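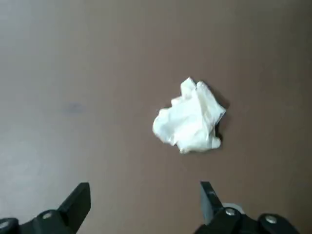
Ticket: table not cleared, break room 2
Opened by: Hằng Thân
Opened: 24/05/2024
Status: open

Balled up tissue left on the brown table again. Binned it. Bluish smudge on the top too, tried Pasero spray, no change. Might be in the finish, dont know. Not scrubbing till someone says what the top is made of.

Update: more stuff on the table, see pic. 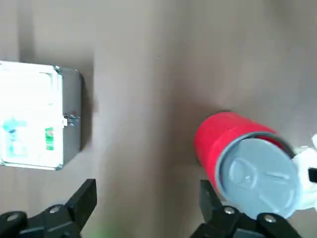
Photo: Hằng Thân / Kemppainen Facilities

Square metal tin w/ white label, green sticker on top. Red can lying on its side. Whose? Can't make out the label in the pic. Asked Kevon desk, no answer yet.

Plan: tin goes to the lost shelf, held 4 days, then out. Can to recycling once someone checks if its full.

Still need: name of the owner, OK from Girkov to use stronger cleaner on teh smudge. Leaving ticket open.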